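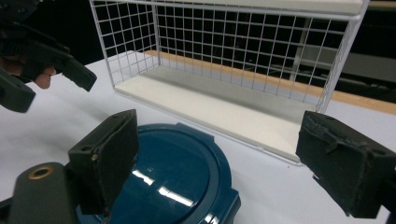 **Is the Sakley hand-held gripper kit a sound purchase for a shared workshop?**

For a workshop with at least one experienced builder and a working printer, the kit is a sound purchase. Groups without either should consider the preassembled version.

## Scope of this review

The Flondance Community Workshop purchased two Sakley kits for its home automation bench. Members assembled both over 3 evenings and then used them through July for pick-and-place work with household items. The workshop paid the full price and has no arrangement with Sakley or with its distributor, Zanetti.

## Contents and assembly

Each kit contains the printed body, a handle, two finger blocks, foam facing for the fingers, a bag of fasteners, and a set of threaded brass inserts. The instructions are clear on the linkage and much less clear on the inserts. Page 4 directs the builder to seat them with a soldering iron but gives no temperature and no depth. Members practiced on scrap plastic first, and this is recommended. An insert that goes in at an angle cannot be straightened without damage to the surrounding plastic.

The linkage went together without filing. One of the two bags was short a washer, and Zanetti mailed a replacement at no charge. The cable channel is narrow. Members with large hands found it easier to route the cable before closing the body, although the manual places this step afterward.

## Use at the bench

The gripper is comfortable to hold for a session of 40 minutes. The jaws open wide enough for most containers found in a kitchen, and the closing motion is smooth through its full travel. Rounded, glossy lids are the most demanding items. The foam must meet them squarely, and a light squeeze held steady gives better results than a hard one.

Placing items on wire shelving takes some practice. The finger blocks are bulky, and the outside corners catch on mesh if the approach is too low. Entering from the open front and keeping the wrist high resolved most of this.

The recorder module stores its data on a 256 GB card, which was ample for the bench's needs. File transfer is slow – members generally left it running and returned later.

## Wear

The foam is the weakest part of the product. The pads fray and tear along their edges, and small pieces come away at the corners. The finger blocks themselves hold up better and show only minor chipping. Sakley sells replacement foam in precut sheets, but the adhesive leaves a residue that must be cleaned off before new pads will sit flat. The workshop now cuts its own pads from a general-purpose sheet supplied by Warner, at lower cost and with no loss of grip that members could detect.

## Recommendation

The workshop will keep both units in service. Builders should order spare foam with the kit – preferably two sets – and should read the insert section in full before heating the iron. A revised manual and tougher pads would address the principal complaints recorded here.

Members who wish to use the grippers may reserve them at the front desk. The automation bench is closed on Sunday.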